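Cletetti Cooking Evenings – Frequently Asked Questions

Do I need to bring my own chopsticks?
No, we have wooden ones for every guest. If you prefer your own pair, you are welcome to bring it.

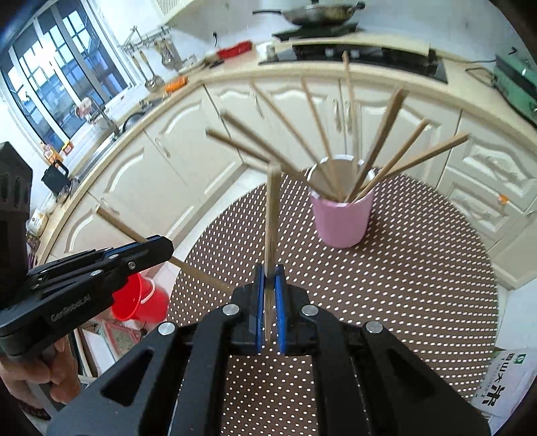 Mawar Wattimena asks if children may join the Thursday group. Yes, when they come together with an adult.

Can I cancel my place?
Yes, until 3 days before the class. After this we cannot return the money, but you may give your place to a friend.

How long is one evening?
It takes 2 hours, and then we eat together – please do not have a big dinner before.

Do you cook without meat?
Every menu has a vegetable version. Write it in the booking form. 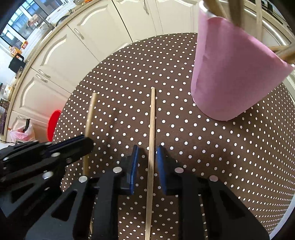
Wooden stick on the dotted tablecloth

Where can I park?
Behind the Havutport building. The parking is free in the evening.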